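Workshop notebook, Flalla liaison desk
11/6/19, written by Nazar Semeniuk

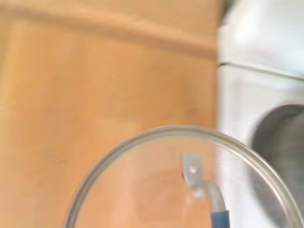 Incident form, second draft

We worked today on the shared incident form for the two border posts, Sunau and Trosden. The first draft was made in March and both sides have used it since then, but each one in its own manner. Tincuța brought the complete set of returned forms, 621 sheets. She and I did the coding of the field "type of incident" again from zero, without looking at the old codes.

Main problem is the word "crossing". Sunau writes it for any person who goes over the line, also a shepherd with permit. Trosden writes it only when the person was stopped. So when the commanders met last time they had two different tables on the desk and each thought the other one was hiding something. I don't believe this was bad will. The form allowed it.

Change made: "crossing" is removed. We have now "passage, with permit", "passage, without permit" and "passage, stopped". Octavian wants a fourth one for vehicles. I wrote it in the margin and we did not decide.

Time of the report

Some 80 of the sheets have no hour, only the day. Most of these are from the night shift. Liudmyla called the shift leader in Trosden and he told her that the hour is written in the radio log, so for him it is the same work two times. I understand him. We will try to put the radio log number on the form and take the hour from there. To check: does Sunau number the radio log at all? Yatziri will ask.

Test of the phone line procedure

In the afternoon we made the exercise on paper, Octavian as duty officer in Sunau and Yatziri as duty officer in Trosden. I gave them the cards. The case was shots heard after dark near the Bratu bridge, origin not known.

First run: Octavian informed his own command first and called the other side after. According to the draft agreement he must call the other side at once, in parallel. He said that no officer will do it like this in reality, he will be afraid to speak before he has permission. We discussed this long. Liudmyla thinks the agreement should name one sentence which the officer can always say without permission, for example "We heard it also, we are checking, I call you again." I like this very much.

Second run with the sentence: call was made at 8 minutes after the card. Still slow, but Octavian was looking for the number in the wrong folder. The number must be on the first page of the duty book.

Third run not done, Yatziri had to leave.

Open points

Translation of "warning shot". In the two languages it does not have the same weight. Tincuța prepares a short note with both definitions.

Printing: 600 forms ordered in the old version are still in the store. Please don't send them out.

Vehicles as own category, see above. Ask the Trosden side before we put it in.

Next session we begin with the third run, same cards, but Liudmyla takes the Sunau desk.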